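Reseña: kit de recogida de demostraciones Viltellow Buvum

Publicado el 12/11/21

Compramos el Buvum para grabar ejemplos con los que entrenar una política de manipulación por imitación. Es un paquete para brazos que ya se tienen: cámaras, soportes, un mando de teleoperación y el programa de grabación. Los brazos, la mesa y el ordenador los pone el comprador. Lo hemos usado desde marzo y llevamos 2.092 episodios guardados, suficientes para opinar.

Montaje

Los soportes de muñeca se atornillan sin problemas y no hubo que mecanizar nada. La cámara fija y la de cabeza llegaron con el cableado justo; para la segunda tuvimos que comprar un alargador. El manual dedica 39 páginas a la instalación y casi nada a la preparación de la mesa, que nos llevó bastante más tiempo. Recomienda cubrirla con un material mate y marcar una cuadrícula con cinta para colocar los objetos en posiciones conocidas. No dice qué cinta usar ni cada cuánto cambiarla.
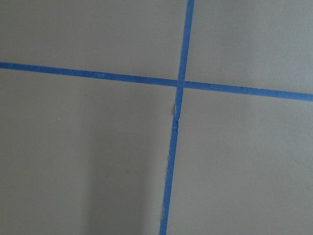

Cruce de la cuadrícula desde la cámara de muñeca. El tramo inferior de la cinta está deshilachado.

La cinta azul de pintor se ve bien en las tres vistas, pero se estropea. Conviene decidir desde el principio si se va a reponer o si se acepta que el fondo cambie de una serie a otra. Nosotros la dejamos como está salvo que se levante tanto que moleste a la pinza. Un poco de variación en el fondo no nos ha perjudicado en el entrenamiento, aunque no hemos hecho una comparación seria.

Grabación

El programa se llama Fakell y funciona en Linux. Se elige la tarea, se escribe la instrucción en texto y se graba con un pedal. Al terminar cada episodio pregunta si se guarda o se descarta. La pregunta no se puede desactivar, y al cabo de una sesión larga cansa, pero evita guardar basura.

Lo hemos probado sobre todo con tareas de cocina: huevos, una huevera transparente de cuatro huecos, un cuenco blanco, una tabla de cortar con rodajas de limón y un cuchillo de plástico. La huevera es lo más difícil. El plástico transparente refleja la luz y desde la muñeca cuesta juzgar la distancia. El cuenco se puede agarrar por el borde, y ahí el mando responde con precisión. El cierre de la pinza es proporcional al gatillo, algo que el mando Esfahani que teníamos antes no ofrecía. 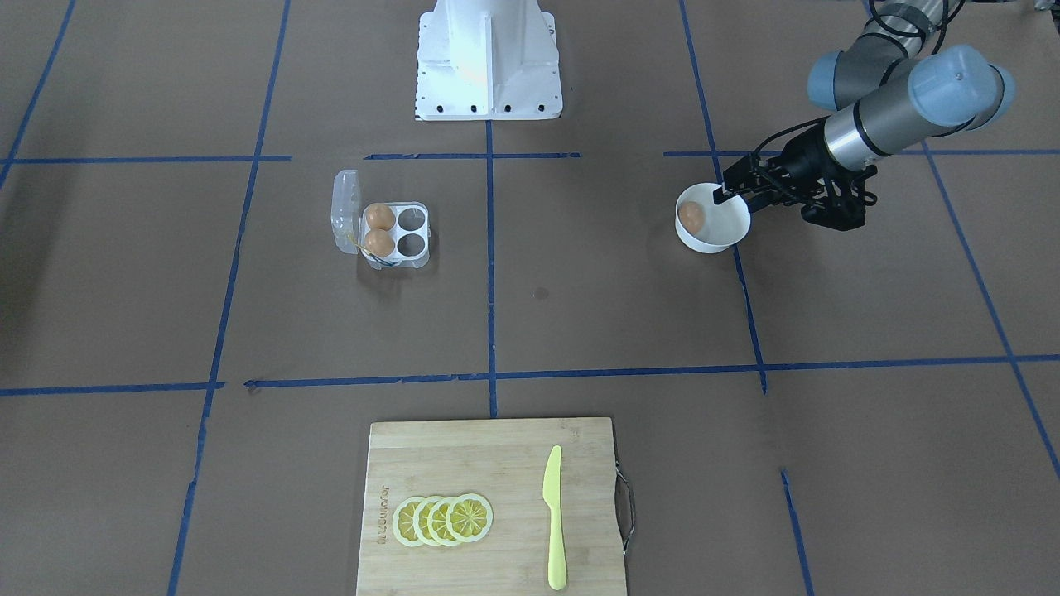 Sincronización y vistas

Las cámaras se sincronizan por programa. El desfase que medimos fue de 2 fotogramas en el peor caso, siempre entre la cámara fija y la de muñeca. Para movimientos lentos como los nuestros es aceptable. Para lanzar o atrapar objetos no lo compraría.

La cámara de cabeza ve la mesa desde el lado contrario al de la fija, de modo que la huevera queda a la derecha en una vista y a la izquierda en la otra. Al revisar episodios cuesta acostumbrarse, y Fakell no permite girar la imagen en el visor. A cambio, cuando el brazo tapa un objeto en una vista, muchas veces se ve en la otra.
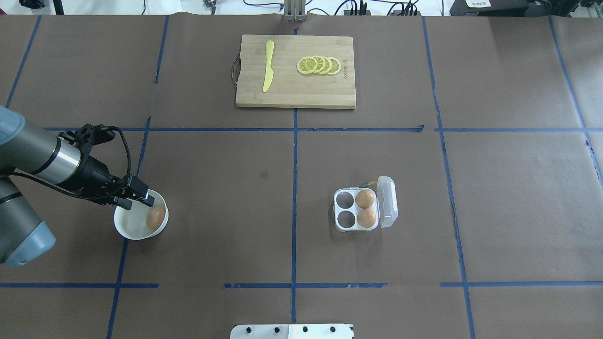
El visor muestra todas las cámaras en paralelo y deja avanzar fotograma a fotograma. También permite recortar el principio y el final, pero los cortes se aplican al exportar y no hay forma de previsualizarlos. La exportación de una sesión normal tarda unos 40 minutos y bloquea el programa mientras dura. Solemos dejarla para última hora.

A favor

Soportes rígidos y fáciles de fijar.
Gatillo proporcional en el mando.
Descarte de episodios al momento.

En contra

Cable corto en la cámara de cabeza.
Exportación lenta y sin segundo plano.
Documentación escasa sobre la mesa y los objetos.

Para un laboratorio pequeño que ya tenga brazos y quiera empezar a grabar pronto, lo recomiendo. Quien disponga de un sistema propio de grabación puede comprar solo los soportes y el mando, que Viltellow vende por separado. El soporte técnico contesta en inglés y por correo.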